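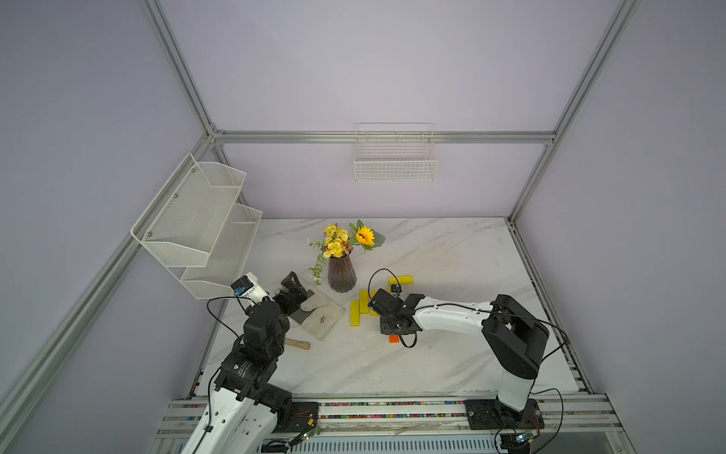 Wire basket on the back beam, two-tier mesh shelf on the left beam, marbled white top.

Hanging storage on slotted aluminium profile

Last updated Sunday, April 1, 2018

This page covers fixing light baskets and shelves to the aluminium beams of a bench enclosure, so that the worktop stays clear. It applies to profile with a T-shaped slot along each face. It does not apply to round tube or to box section without slots, which need clamps and are dealt with on the Tellutix clamp page.

Before you start

Find out which slot width your profile has. Slot nuts are sold by slot width and not by the outside size of the beam, and a nut that is one size too small will turn in the slot without gripping. If the supplier's paperwork is lost, measure the slot opening with a caliper at a cut end, then again near the middle of the beam. Paint or swarf in the slot gives a false reading, so clean it first.

You will need:
Slot nuts to suit the profile, two for each basket and four for each shelf
Button-head screws, with a washer for each
Hex key
Spirit level
Pencil and masking tape
Caliper
File, if the basket has rough wire ends

Drop-in nuts can be added to a finished frame. Slide-in nuts are stronger but have to go in from an open end, and in an enclosure most of the ends are already closed off by brackets or panels. Use drop-in nuts unless the load calls for more.

Working out the load

Weigh what will go in the basket. Kitchen scales are good enough. Add the weight of the basket itself and double the total. If the result is above the figure given for a single nut, use more nuts or a smaller basket. Do not rely on sharing the load evenly between two nuts, as a basket hung from a rigid beam nearly always sits on one of them.

Depth matters as much as weight. A load held well out from the beam pulls the upper fixing outwards and presses the lower edge of the basket back against the panel. Thin panels will bow. If the basket reaches the panel, put a felt pad at each lower corner.

Fixing a basket to a horizontal beam

1. Put a strip of masking tape along the face of the beam and mark the centre of the basket on it.

2. Hold the basket in place and mark the two fixing points. Choose openings in the mesh next to a welded crossing. Single wires between crossings bend under load.

3. Drop a nut into the slot at each mark and turn it a quarter turn with the tip of the hex key. Check that it has turned fully. A half-turned nut feels tight at first and works loose later.

4. Put a washer on each screw, pass it through the mesh and start it by hand. If it binds in the first two turns, take it out and start again.

5. Lay the level on the rim, adjust, and tighten each screw a little at a time.

6. Load the basket with the test weight and leave it overnight. Mark the position of the nuts on the tape beforehand so that any creep can be seen.

Fixing a shelf to an upright or sloping beam

On an upright or sloping beam the nuts can slide down under load, and friction alone holds them. Fit a stop nut below the lowest fixing and tighten it before the shelf goes on. Perforated sheet is easier to fix than wire, but the holes rarely match the screw. Use a wide washer on the inside face and do not drill out the holes unless you can paint the bare edge afterwards.

On a sloping beam, decide first whether the shelf should follow the beam or sit level. To set it level you need a pivot bracket such as the Odau pattern, with one screw as the pivot and the other in the curved slot. Set the angle with the shelf empty, then check it again when loaded.
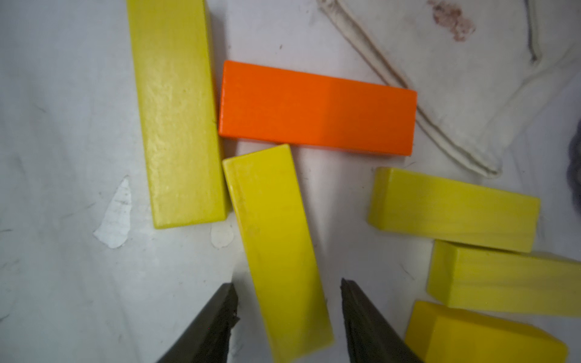 Checking and upkeep

Check every screw after 100 hours of use and again each October. Tighten only those that have moved. Screws that loosen twice in the same place should be replaced together with the nut, and a spring washer added.

Wipe mesh with a damp cloth and dry it. Solvent cleaners soften some white coatings, so try a hidden corner first. Chips in the coating should be touched up before the wire begins to rust.

Common faults

Screw turns but does not tighten: the nut is not fully across the slot, or is the wrong size.
Basket tilts forwards when loaded: fixings too low on the rim. Move them up to the top wire.
Shelf rattles: washer missing, or the screw is bottoming in the slot. Fit a shorter screw.
Scratches on the beam: wire ends not filed.

Parts referred to on this page
Drop-in slot nut, Tellutix 473
Pivot bracket, Odau pattern, left or right hand
Felt pads, self-adhesive, Ustgate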